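Search this site Go

Kit news — the Prosar two-arm bench set

Quick one this month, the demo unit goes back Thursday week and I've had it for longer than I was meant to.

So. Prosar bench set, sold here through Karam. Two arms, mounting plate, rail, control box, one licence. Software is by Kundedent and comes on a stick, wich felt very 2009, but it installed first go on the old shop laptop. Colour of the cables is not a choice. I asked.

What you get for the money: arms that come out of the carton nearly ready. Four bolts each, plug in, run the homing routine, go make tea. Lourenço Nogueira did ours in 41 minutes with the manual shut. I took longer and had to redo one bolt.

Sotivport wants it for light textile handling — small stuff, awkward stuff, things that flop. Socks were Lourenço's idea. Cheap, everyone has some, and they never sit the same way twice. Red tray at the back, rack beside it, clothes pegs on the rack. Set it going and watch.

Numbers from my notebook, for those who skip to the numbers. 224 picks attempted over the loan. 216 came up out of the tray at all. Of the tries at hanging I only logged 91, then the pen went missing, so no percentage from me. Thick socks fine. Thin dressy ones slide. Anything rolled in a ball, forget it, seperate them first.

Likes: quiet. Fingers swap over with one hex key. The little green status lights are readable from across the shop. Teach mode is good too, you push the arm about by hand and it remembers.

Dislikes: the cable loops want a proper tie point. The manual has two page 16s. Start-up chime can't be turned off, or we couldn't find where. And the second arm waits too long before it moves if the first one is anywhere near the middle — there's a setting, buried, ask me.

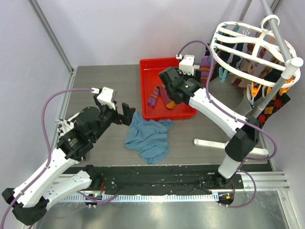
Prosar set on the sock job, right arm over the tray, rack at the back.

Would I buy it? For a training room or a small repair shop, yes. For a full day's laundry, no, wait for the faster wrist they keep hinting at. Karam does a lease as well, three months minimum, freight on you both ways. Ring them for the price, it's moved twice since I started writing this.

Spare fingers are in the grey cupboard if anybody wants a look before it gets packed up. Bring them back please.

Recent items
Karam counter hours over the break
Label printers: three we tried
Sotivport open bench, November notes
Second-hand rail and brackets, list updated
Letters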